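Chapitre 4

La maille : une boucle qui change tout

Prenez un pull et tirez doucement dessus. Il s'allonge, il se déforme, puis il revient. Essayez maintenant avec un torchon ou un drap : presque rien ne bouge ! Les deux étoffes sont pourtant faites de fils, et ces fils peuvent même provenir de la même fibre. La différence tient à la façon dont ils se rencontrent. Dans un tissu, deux séries de fils se croisent à angle droit. Dans une maille, le fil dessine des boucles, chacune passant dans la précédente, et c'est cette géométrie que nous allons explorer ici avec beaucoup de plaisir.

À la fin du chapitre, vous saurez distinguer un jersey d'une côte, reconnaître l'endroit et l'envers d'une étoffe et prévoir son comportement au lavage. Munissez-vous d'un compte-fils et de quelques chutes. Un vieux tricot noir convient très bien pour commencer, à condition de l'observer en lumière rasante, qui détache les boucles les unes des autres.

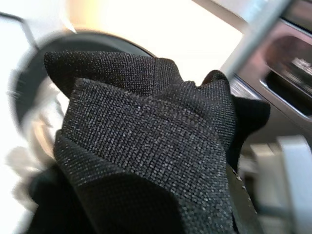 4.1 Rangées et colonnes

Une ligne horizontale de boucles s'appelle une rangée, une ligne verticale une colonne. Le nombre de rangées et de colonnes par centimètre donne la densité de l'étoffe, une valeur que vous retrouverez dans toutes les fiches techniques. Sur le jersey Asix, que nous suivrons tout au long du chapitre, on relève 19 rangées et 22 colonnes sur deux centimètres. Notez ces valeurs dans la marge, elles serviront pour l'exercice 3.

Quand on étire l'étoffe dans la largeur, les boucles s'ouvrent et leur hauteur diminue. Quand on l'étire dans la longueur, elles s'affinent. Le fil lui-même s'allonge très peu – il glisse d'une partie de la boucle vers l'autre. Voilà pourquoi un tricot de coton, fibre peu élastique, peut être si souple à porter.

4.2 Ce que l'eau fait aux boucles

Pendant le tricotage, la machine garde l'étoffe sous tension. L'eau et le mouvement libèrent cette tension, et les boucles cherchent leur forme de repos. C'est le retrait de relaxation, souvent spectaculaire au premier lavage ! Il dépend de la fibre, de la densité, et aussi du brassage : un tambour très chargé ne traite pas les mailles comme un tambour à moitié vide.

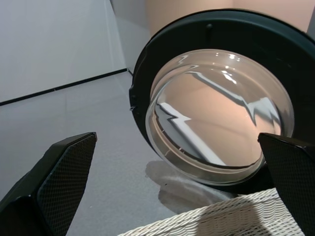 Fig. 4.2 – Porte d'un lave-linge à chargement frontal.

Pour mesurer ce retrait, on trace un carré sur l'étoffe neuve, on lave, on sèche à plat, puis on mesure de nouveau dans les deux sens. L'atelier Zariņš a ainsi conservé 477 échantillons dans ses tiroirs, chacun avec son carré tracé au fil blanc. On y voit des carrés devenus rectangles, et quelques losanges, signe que les colonnes ont vrillé.

4.3 Lire une étoffe avec les mains

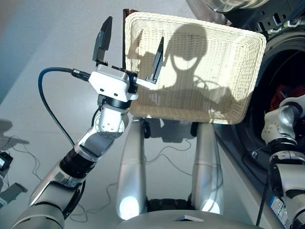
Texte de Conall Mac Carthaigh

J'ai appris la maille en triant du linge à Brerkedero, bien avant d'ouvrir un manuel. On plonge la main dans un panier et, au bout de quelques semaines, on reconnaît un jersey à sa lisière qui roule, une côte à son ressort, une maille chaîne à sa fermeté un peu sèche. Quel bonheur, le jour où les doigts vont plus vite que les yeux ! Je conseille à tous mes élèves de fermer les yeux pour les dix premières étoffes de la collection Flikden, puis de vérifier au compte-fils.

Le tombé s'apprend de la même manière. Pincez l'étoffe en un point, laissez-la pendre et regardez où naissent les plis. Une maille fine et souple fait des plis nombreux et profonds, tandis qu'une maille serrée préfère quelques grandes vagues. 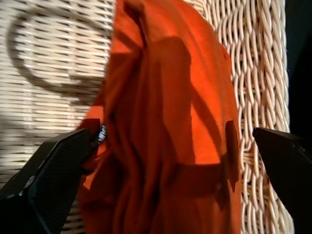 Fig. 4.3 – Étoffe orange vif : les plis se resserrent vers le haut et s'ouvrent vers le bas.

Recommencez en tournant l'échantillon d'un quart de tour. Le tombé change, parfois beaucoup, car les colonnes ne fléchissent pas comme les rangées. Dessinez les deux résultats côte à côte dans votre cahier avant de passer à la section 4.4, où nous démaillerons notre premier jersey fil à fil.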